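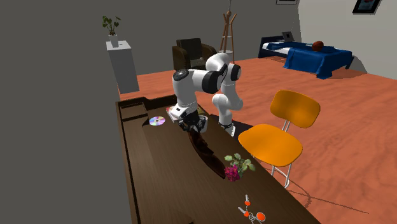 The practice desk in simulation, with the gripper down over the clutter.

"You get bossy with it," she says, laughing. She's been driving simulated arms for Netance since October, and I'd asked what her first week was like (mine would've been a disaster!). She steers by hand controller from her kitchen in Verkomow, and every run gets saved as a demonstration for the arm to learn from.

The target's 200 good runs per task. "I recorded 41 before I stopped holding my breath," she tells me. Her favourite bit of advice came from the trainer at Gundatmont: slow down near the mug, and if you muck up the approach, back off and keep recording, eh.

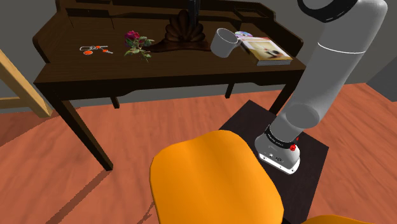
Same desk from another angle: keys, rose, mug and book.

I wondered whether the colours bother her. "The brown on brown does! I switch views constantly." She's got the book task next, and she's already dreading the corners.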